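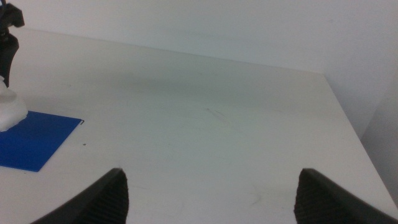

Arboleda Community Hall
Monthly walk-through checklist with comments
July

Areas covered: main hall, kitchen, Zilley Room, rear corridor, parking lot side.
Marks: OK, FIX (needs work), WATCH (check again next month).

ENTRANCE AND EXITS

1. Front doors open fully and close on their own - OK
2. Rear exit clear inside and out - FIX
Stacked chairs were within the door swing again. Moved during the walk-through. The floor tape has worn off and needs to be put back down.
3. Exit signs lit - OK
4. Emergency lights, 30-second button test - WATCH
All came on. The one over the coat rack was dimmer than the others at the end of the test.
5. Occupancy sign posted, main hall (256) - OK
6. Occupancy sign posted, Zilley Room (50) - FIX
Sign is behind the bulletin board. Move it to the left of the door.

FIRE SAFETY

7. Extinguishers on hooks, gauges in the green - OK
8. Extinguisher tags signed - FIX
Kitchen tag was not initialed for June.
9. Clear space in front of electrical panel - OK
10. Nothing stored within 30 inches of the water heater - FIX
Two mop buckets and a box of paper towels. The towels go in the corridor closet.

KITCHEN

11. Refrigerator at 40 or below - OK
Read 38 at 9:15 a.m.
12. Hood filters clean - WATCH
Film of grease on the left filter. Fine for now, wash before the next supper.
13. Hot water at hand sink - OK
14. Outlet by the coffee urn trips and resets - FIX
Trips, but the reset has to be held in hard. Out of use until replaced. Jurgate Electric has the work order, number 87.

FLOORS AND FURNITURE

15. Main hall floor, no loose boards or raised edges - OK
16. Entry mat lies flat - WATCH
One corner curls. Turned the mat around.
17. Folding tables, leg locks catch - FIX
One table has a lock that slips under weight. Tagged and set against the storage room wall. Do not put it back on the cart.
18. Stair treads and handrail to stage - OK
Rail bracket tightened, quarter turn.

OUTSIDE

19. Ramp surface and railing - OK
20. Parking lot lights on timer - FIX
Still set for winter hours. The Palatel timer manual is in the office, top drawer.
21. Dumpster lid closes - OK

FOLLOW-UP

Items 2, 6 and 10 can be done with what is in the closet. Item 14 waits on the electrician. Item 17 needs a decision on repair or replacement, and the hall is short one table for the Wednesday lunch until then.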